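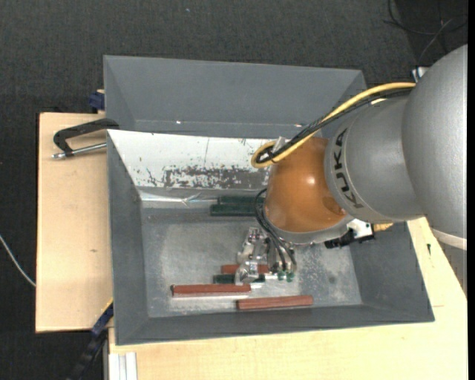 3.2 Packaging shape and picking errors

Figure 4. Small bars in a gray metal bin.

The second part of the study looked at whether the shape of a retail pack affects how often the wrong item is taken from stock. We used order records from the Clesmont warehouse, which ships dry groceries and snacks to small shops in the Preltberg area. The records cover 1,009 orders filled by hand during August. Each order was checked at the packing table before it was sealed, and any wrong item was logged by product code.

Items were sorted into two groups. The first held flat or narrow packs, such as bars and sachets. The second held boxes, jars and cans. Bins in the first group are usually filled without dividers, and packs of different flavors often share a shelf. Bins in the second group hold a single product.

Flat packs accounted for most of the logged errors. Of the 38 wrong items found in the month, all but five came from the first group. In nearly every case the picker had taken the right product in the wrong flavor. Errors of quantity were rare in both groups and are not discussed further.

Color seems to matter more than size. The Phelan snack range uses one wrapper layout for all flavors and changes only the background color, and two of its darker shades were mixed up more than any other pair. The Retuser range prints the flavor name in large type along the wrapper – its error count was low, although it sold in similar numbers. Staff told us that they read the name on a Retuser pack but go by color on a Phelan one.

Bin depth may also play a part. Deep bins put the last few packs in shadow, and the lighting at Clesmont was measured only at shelf height. We can't separate this effect from that of color with the present records. A later trial will move both ranges to shallow trays and follow the next 1,000 orders under the same checking procedure.

Related articles
Shelf labels and reading distance in small warehouses
Return rates for mixed snack cartons
Lighting levels in order picking: a review
Wrapper color and flavor recall among shoppers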